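2023-04-06
Tsehay Tsegaye, dye bench

Back on the madder this week! The Jarnetti wool finally came (two skeins short, I've emailed them) so I could start the mordant series I've been putting off forever. Everything is in 100 g skeins, scoured overnight, alum at 7 percent in the two big pots and a third pot with no alum as the control. I let the bath creep up way too slowly and lost most of the morning to it. Next time I'm starting the kettle before I take my coat off.

The color I'm chasing is a plain loud red, the ketchup kind, and what I keep getting is brick.

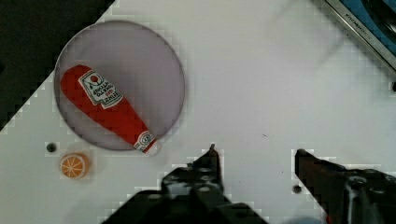
Skein notes

- Pot 1: brick, a bit brown at the ties. I tied them too tight again.
- Pot 2: same alum, plus a spoon of chalk. Much better! Redder and clearer, and Mtshali wants a skein of it for the sample card.
- Pot 3: sad peach. Keeping it anyway, it's kind of pretty with the gray.

I think our tap water is just too soft for madder, so chalk goes in every pot from now on. The Jullar roots look finer ground than the old Ginov bag, and I haven't sorted out how much of the difference is that. (Whoever finished the Ginov bag, please write it on the list.)

Leftover bath got saved for an orange. I'd like it on the yellow side, closer to a slice of the fruit than to rust.

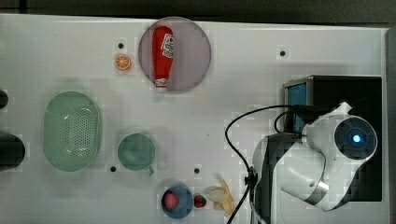
To do

- Rinse pot 2 again, it was still bleeding
- Light test strips in the south window, leave up until July
- Order chalk, 3 bags

Dye bench notebook | Questions: ext. 335 | Back to top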